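About Bundell

Bundell is a small workshop that designs, makes and repairs plastic trays, covers and fittings that hold circuit boards. If a board has to be clipped into something, kept straight and got out again without damage, it is probably the sort of job we take on.

The business was started by Osamu Yokoyama, who had spent most of his working life mending control units for shop lighting. He kept finding boards in good order inside housings that had cracked at the clips, and no way of buying the housing by itself. He began making replacements on a bench at home. The first one he sold was a cover for a heating controller, and it took him three tries to get the corners right.

We moved to our present unit in June and now have room for two benches, a store and a proper goods-in shelf. The old phone number still works.

What we make

Most of our work falls under three names, which customers will see on our quotes and delivery notes.

Ukska is our range of open trays. These are shallow, have raised lugs to hold the board, and are meant to be fixed inside a larger cabinet. The standard colour is light grey. We can do black, but it makes small cracks harder to find at inspection, so we ask people to think about it first.

Nyanda is the closed range, with a lid. It suits boards that live somewhere dusty.

Soveck is the repair service. You send us the broken part, with or without its board, and we either mend it or copy it. We have 71 patterns on file from past repairs, so it is worth asking whether we already have yours.

Our usual order is 60 pieces. The largest we will quote for is 1000, as beyond that you would be better served by a bigger moulding firm and we are happy to say so. Single pieces are fine for repairs.

How we work

Every new tray begins with the board itself. Drawings help, but boards are often a little different from their drawings, particularly around the connectors, and we would sooner measure the real thing. Please send one you can spare for a fortnight.
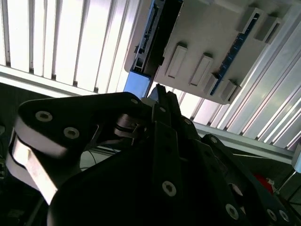

Lugs are the part we spend most time on. Too stiff and the board bends on its way in, too loose and it shifts whenever somebody pulls a cable. We make a trial piece, fit the board, take it out and fit it again, and send that piece to you before the rest of the order is started. Changes at this stage are free - after it they are charged at the bench rate.

Slots for connectors are cut to suit the plug as well as the socket, so tell us which cable you use. A photo of the plug beside a ruler is enough.

Visiting and contact

Visitors are welcome by arrangement. There is parking at the side of the building, and the door is the one with the ramp. Parts for repair can be posted or left at goods-in, with your name and a return address inside the box as well as on it.

Page last updated September 28, 2019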